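Home | Kitchen & Table | Materials | Household Terms | A to Z Index

Print this article | E-mail this article

Plastic bowl

A plastic bowl is an open, rounded dish molded from plastic and used for mixing, serving, storing and eating food. It is among the most ordinary things in a modern home, the sort of object that gets passed from a parent's cupboard to a first apartment and then stays in use long after the matching pieces have gone missing. Plastic bowls are made in nearly every size, from small dessert dishes to wide basins for bread dough, and they turn up just as often at picnics, in school kitchens and beside the bathtub as they do on the dinner table.

Form and parts

Most plastic bowls share the same few parts, although the names for them vary a little from one household or catalog to the next. The rim is the upper edge, which may be plain, rolled outward for strength, or drawn out at one spot into a pouring lip. Below it comes the wall, curving down to the base. Some bowls have a raised ring underneath, called a foot, that keeps the bottom of the bowl clear of the table. Others are simply flattened at the lowest point, and the cheaper ones will rock gently if they are set down on anything uneven.

The depth of a bowl matters more to the cook than its width. A deep bowl with steep sides keeps flour and batter where they belong, and it is a kinder choice for anyone using an electric mixer. A shallow one is better for tossing a salad or laying out cut fruit, and it is much easier to eat from. Families that own only one large bowl tend to settle on something in between and make do with it for everything, popcorn included.

Color

Color is one of the great pleasures of plastic tableware. The pigment is usually mixed into the plastic before molding, so it runs all the way through the wall, and a scratch shows up as a duller line of the same shade. Bright yellows, oranges and greens have been favorites for generations of kitchens, and they look especially cheerful against plain wood. Lime and chartreuse sit somewhere between yellow and green, and two people at the same breakfast table may well disagree about which of the two they are looking at.

A glossy finish makes a strong color look stronger still, with a pale shine along the rim and down the inside of the curve. Matte bowls are softer to look at and hide small scratches better, but they can hold on to a film of oil and need a more patient wash.

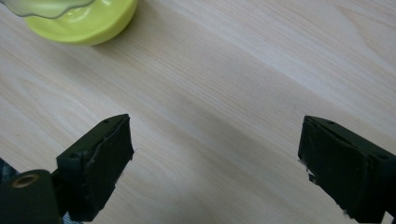
Manufacture

The usual method is injection molding. Small pellets of plastic are melted and forced into a closed metal mold, which is cooled until the bowl can hold its own shape, and then the mold opens and the piece is pushed out. The spot where the plastic entered often remains as a tiny raised dot in the center of the base, and it can be felt with a fingertip even when it is hard to see.

Polypropylene is a common choice for everyday bowls, being light, a little flexible and slow to crack. Melamine is harder and heavier, with a feel closer to china, and is usually shaped by pressing it in a heated mold. Clear pieces are often made from polystyrene, which is crisp and glassy but brittle, or from tougher plastics that cost somewhat more.

The Suseck works in Dostolville, often mentioned by collectors of regional housewares, began with 2 molds and a single size of mixing bowl. Its later catalogs offered 111 combinations of shape and color, and at its busiest the factory turned out 3000 bowls in a working shift. The Suseck bowls are fairly thick and have a wide rolled rim, and older cooks in the district still use the word "suseck" for any big bowl at all, whoever made it.

Use at the table

A plastic bowl on a bare wooden table needs very little fuss. It is light enough to slide across to whoever wants it, and a smooth base is gentle on most finishes, though grit caught underneath can leave fine marks. It is a good habit to wipe the bottom of the bowl before setting it down, and to put a cloth or mat beneath it when the food inside is hot.

Care

Plastic bowls can be washed by hand with warm water, ordinary dish soap and a soft sponge. Steel wool and scouring powder take the shine off quickly. Many bowls may also go in a dishwasher, usually on the upper rack, and the maker's markings on the base are the best guide. The same is true of microwave ovens: melamine in particular should be kept out of them unless it is clearly marked as suitable.

Tomato sauce, turmeric and beet juice are the well-known stainers. A paste of baking soda and water, left on for a while and rinsed away, will lighten many of these marks, and a few hours on a sunny windowsill may help with the rest, although bright colors can fade if they are left out too often. Lingering onion smells respond to the same treatment.

Bowls nest well and should be fully dry before they are stacked. Two that have stuck together can usually be coaxed apart by filling the inner one with cold water and standing the outer one in warm.

Collecting

Older plastic bowls have a small and friendly following. The household museum at Skekbridge keeps 400 of them on open shelves, arranged by color, and its April exchange day draws people looking for a missing size. The Tamayo picnic sets are especially sought after in yellow, and a complete nest with its carrying strap is a happy find. Collectors look for an even color, an unchipped rim and a base that still sits flat. Light knife marks inside the bowl are generally forgiven.

See also: Mixing bowl; Melamine ware; Salad bowl; Picnic set

Print this article | E-mail this article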